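Come help us figure out why our robot drops things (paid, part time, starts in June)

I run a small robot lab in the back half of the old Parorwood building, and I'm looking for two people to come sit with a robot arm and watch it fail. I'm only half kidding. We've been teaching the arm to handle everyday kitchen stuff, and this spring it picked up a fault that I haven't been able to pin down by myself, so now there's a bit of money set aside and I get to write an ad.

Let me tell you what went wrong first, so you know what you'd be walking into.

We had a nice long stretch where the arm did its pick-and-place runs without much drama. Then one evening it closed on a plastic measuring cup, lifted it, swung toward the bin and let go halfway there. The software said the jaws were still closed with something in them. I put it down to a bad grip and moved on. The next day it happened again with a different item, and after that it started popping up every session. When I finally went back through the logs I found 105 drops in 1,685 tries, and in every one of those drops the system had reported that it was holding the object just fine.

That last part is what bugs me. A robot that drops things is annoying, sure, but a robot that doesn't know it dropped something will carry on with the rest of the job. Twice it went back down to the table with the jaws where it thought there was free space, and one of those times it leaned on a glass bowl until the bowl cracked. The force limit should have stopped it well before that. It didn't, and I hit the stop button a good second later than I'd like to admit. No one was hurt, but I shut everything down for the rest of the week and rewrote our rules for who stands where.

So there are really two problems, and I don't know yet if they have the same cause. One is the false "I've got it" signal. The other is the late force stop. My money is on a cable that runs through the wrist and gets pinched at certain angles, but I've already swapped that cable once and the drops came back after 316 more tries. A friend who fixes printers thinks it's a timing thing in the controller. You may have a better idea, and I'd love to hear it!

Right now we run everything at reduced speed, with flat, light plastic tools and nothing breakable within reach. The thin ones are the worst, by the way. They lie so close to the tabletop that the jaws have to come in very low, and that's where the signal gets flaky.
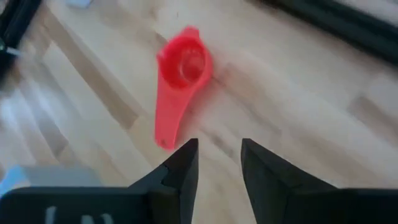
The wrist camera's view: jaws open, red kitchen tool on the table.

What you'd be doing

Most of a shift is pretty calm. You set an item on the table, start a run, and keep one hand near the stop button while the arm goes for it. Afterward you write down what happened in plain words: what the item was, how it was lying, whether the jaws got hold of it, and whether the software agreed with you. We keep those notes in a homemade program called Jokgate, which is ugly but takes ten minutes to learn. Some days you'll also go through old camera clips and mark the moment an object slips. It's slow work and I find it kind of soothing, though I know people who would rather eat the keyboard.

Once a week we sit down and compare notes. If you spot a pattern, say it, even if you think it's silly. I missed the connection with the wrist angle for ages because I was so busy looking at the fingers.

You won't be asked to open up the arm or touch any wiring. That's my job, and it only happens with the power off and the plug in my pocket.

Who I'm looking for

You don't need a degree or any background in robots. You do need to be patient, be able to write a clear sentence, and be the kind of person who stops a machine when something feels off. I'd much rather lose a whole afternoon to false alarms than have you wait to be sure. If you've worked in a kitchen, a sewing shop, a warehouse or anywhere else with moving equipment, please mention it, that kind of sense is hard to teach. Good eyesight (glasses are fine) and being okay on your feet for an hour at a stretch both help.

You have to be 18 or older. Long hair gets tied back, and no dangling sleeves or bracelets at the table.

Hours, pay and the rest

Shifts are four hours, either from 9 a.m. or from 2 p.m., and I need each person for three shifts a week. The work runs through the end of summer, maybe longer if the fault turns out to be a stubborn one. Pay is $24 an hour, and the safety training is paid at the same rate. That training takes up your whole first shift, and you don't start a run until you've practiced the stop button so many times you're sick of it.

We're on the ground floor, the coffee is decent, and there's a place to lock up a bike. Parking is a pain — use the Higuchi Street side.

To apply, drop a note in the mail slot marked Porex Bench Project or leave it at the front desk. Skip the resume if you don't have one handy. Just tell me about a time something kept breaking and what you did about it, plus which shifts work for you and how to reach you. I read all of them myself and I'll get back to you either way.

Comments

tallgrass_mo: Is this open to college students? I could only do the afternoon shifts until classes are out.

Reply from the author: Yes, and afternoons are fine. Put that in your note.

benchpress77: We had a gripper at my old job that did the same thing. The fingertips had worn down a hair, so the jaws closed a bit further and the position reading still counted as "holding." Worth measuring yours against a new set.

Reply from the author: Ooh, I checked the left one and never the right. Doing that tonight. Want a job?

benchpress77: ha, I'm three states away, but let us know what you find

old_oven_mitt: Does it get loud in there? I wear hearing aids and compressors drive me nuts.

Reply from the author: No compressor, the jaws are electric. The fan in the controller cabinet hums but you can talk over it easily. Come by and have a listen before you apply if you like.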